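Hand-held gripper bench check — Grivuvum vs. Bastden pads
September round
Filled in by: Guilan Liao
Second pair of eyes: Eugeniusz Krajewska
Goes to: Hülya Ağca before anything gets put on the arm

Marks used: OK / FIX / N/A / ASK

1. BEFORE POWER

1.1 Bench clear of loose screws and bits — OK
Found two M3s under the mat. Back in the tray.

1.2 E-stop pressed, released, pressed again — OK
Button is stiff. Works. Would not want to hit it with gloves on.

1.3 Cables off the walkway — FIX
Still a tangle on the floor by the table legs. Same comment as last round. Need clips or a cover strip, Xuelian has the order form.

1.4 Supply set to the right voltage, current limit on — OK
Limit was left high from the Uniyal tests. Turned it down. Please write it on the tape when you change it!

1.5 Controller firmware matches the sheet — ASK
Sonico box shows build 622. Sheet says nothing newer than what Jana loaded. Jana, is 622 yours?

2. GRIPPER A (Grivuvum pads, hand-held)

2.1 Pad screws tight, both sides — OK
Checked with the short driver. Left lower one took a quarter turn.

2.2 Bushings seated, no play — OK
Wiggled both links by hand. Nothing.

2.3 Pads meet flat when closed empty — FIX
Light gap at the bottom. Small, but you can see it against the window. Shim or swap, don't bend anything.

2.4 Pinch points known to whoever is holding it — OK
Went over it with Eugeniusz. Fingers stay behind the links. Handle only.

2.5 Open/close, 22 cycles, no load — OK
No clicks. A bit slow on opening for the first few, then fine.

2.6 Trigger springs back when let go — OK

2.7 Camera mount tight, lens clean — OK
Wiped lens. Mount screw had thread lock on it already, left alone.

3. GRIPPER B (Bastden pads, hand-held)

3.1 Pad screws tight — OK

3.2 Bushings seated, no play — FIX
Right side moves. You feel it more than see it. Not going on the arm like this.

3.3 Pads meet flat — OK
Better than A here, have to say.

3.4 Open/close, 22 cycles, no load — OK
Louder than A. Eugeniusz says it was always louder.

3.5 Trigger springs back — FIX
Sticks about halfway if you let go slow. Let go fast and its fine. Stopped using it after this.

3.6 Camera mount tight, lens clean — OK

4. CONTROLLER

4.1 Stop command halts motion on both units — OK
Tested from the keyboard and from the button.

4.2 Power loss: pads hold or release as the sheet says — ASK
Sheet says release. A releases. B held. Could be the sticking trigger again, could be a setting. Not guessing, needs someone from controls.

4.3 Log file being written — OK
Stops at 2000 lines and starts a new one. Old one is kept, I looked.

4.4 Force limit set — OK
Both at 700 on the slider. That is slider counts, NOT newtons. Somebody wrote N next to it on the whiteboard, rubbed it out.

5. LOAD CHECK, SOFT OBJECT

Tennis ball off the white table top, lift, hold, set down. One hand on the handle, other hand clear. Safety glasses on.

5.1 Gripper A, ball lifted and held — OK
Sat level between the pads, no twist. Gap from 2.3 doesn't show up on something this round, so don't take this as a pass for flat parts.

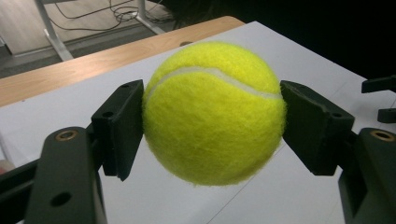

Felt gives a little at both pads, which is what we want at this setting. Go much higher and you start squashing it, go lower and I'd worry about the smooth objects later on. Leave it at 700 for now and write down any change.

5.2 Gripper A, slow tilt of the wrist with ball held — OK
Did it both directions. No slip.

5.3 Gripper A, set down without dropping — OK
Ball rolls once you open, so have the tray ready. Mine went under the table.

5.4 Gripper B, same three steps — N/A
Not run, see 3.2 and 3.5.

5.5 Pad faces checked after load — OK
Some fuzz on A. Dry cloth only, no solvent, we don't know what it does to teh pads.

6. OPEN ITEMS

Floor cables — Xuelian Su, clips or strip
Build 622 — Jana Schwerdtfeger to confirm
Shim for A — Guilan Liao
B right bushing and trigger — Eugeniusz Krajewska, tag is on it, do not use
Power loss behavior on B — controls, ask Hülya who
Flat part load test on A — after shim, same sheet, new copy

7. SIGN-OFF

Gripper A: OK for hand-held use, soft objects only
Gripper B: NOT OK
Arm mounting, either one: NOT YET

Comment from H. Ağca: Agree on B. For A please redo 2.3 and 2.5 after the shim goes in, not just 2.3. And put the slider units on the form itself so this stops coming up.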